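Last updated: October
2 comments · 79 shares

Section 4. Setting up a ward selection vote in Lavach

This section is for the local party secretary, or for the member who is named as returning officer for the selection. It explains how to prepare a vote of members when a ward must choose its candidate for the council. Before you begin, the membership list must be imported (see Section 3) and your own account must have the role Organizer.

4.1 Create the vote

1. Sign in and open the page Votes. Press New vote.
2. In the field Type, choose Candidate selection. Do not choose Policy motion. The type cannot be changed later, and a motion does not allow ranking.
3. Write the name of the ward exactly as it is in the party register, for example Skanmont East.
4. Choose the counting method. Most branches use Ranked. If your branch rules say something else, follow the rules of the branch.
5. Enter the opening and the closing time. The closing time must be at least 2 days after the opening time.
6. Press Save as draft.

Note: In draft the vote is seen only by Organizers. Members receive nothing at this stage.

4.2 Add the candidates

1. Open the draft and press Add candidate.
2. Enter the full name as the candidate wants to see it on the ballot. Accents and special letters are kept, so Cristian Sánchez and Nesrin Başaran will be shown correctly, also in the printed ballot.
3. Paste the candidate statement. The limit is 900 characters, with spaces. A longer text is not refused – it is cut at the limit without a warning, so please check the end of each statement in the preview.
4. Repeat for each candidate.
5. Under Order on ballot, choose Random for each voter, or By lot if you made a draw at a meeting.

Caution: When the vote is open, a candidate can be withdrawn but not added. If a nomination was forgotten, you must cancel the vote and make a new one. All ballots that were already given are then lost.

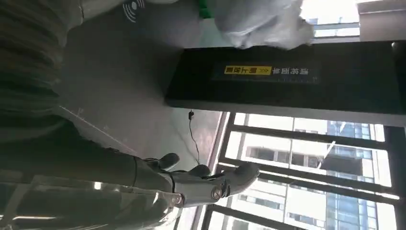 Figure 4. Robotic hand with gray fingertips, near a black panel.

4.3 Check who can vote

1. Open the tab Eligible members. The list is taken from the register on the day when you made the draft.
2. Set the freeze date. Members who joined after this date are removed from the list.
3. Look at the lines marked in yellow. These are members whose address is on a ward border or who have no address. Decide for each line: Include or Exclude. A short reason must be written, and the candidates may ask to read it.
4. If two members share one e-mail address, they will receive two separate links. Ask them to confirm that both links arrived.
5. Press Lock list.

Note: A locked list can be unlocked only by 2 Organizers together. The second one confirms from his or her own account.

4.4 Postal ballots

Members without e-mail can vote on paper. Press Print postal ballots and choose the paper size. Each ballot has a code which replaces the name of the member. Please do not write the name on the ballot or on the inner envelope. When a paper ballot comes back, enter it under Paper entry before the closing time. If the same member also voted online, the program keeps the online ballot and shows the message Duplicate.

4.5 Open the vote

1. Press Send test and read the message on a phone and on a computer.
2. Press Open vote and enter your password again.
3. If you chose a scheduled opening, for example Thursday at 6 p.m., check that the time zone under Settings is the correct one.

After opening, the page shows only the turnout. Partial results cannot be seen by any role. For the count and the report to the branch, continue with Section 5.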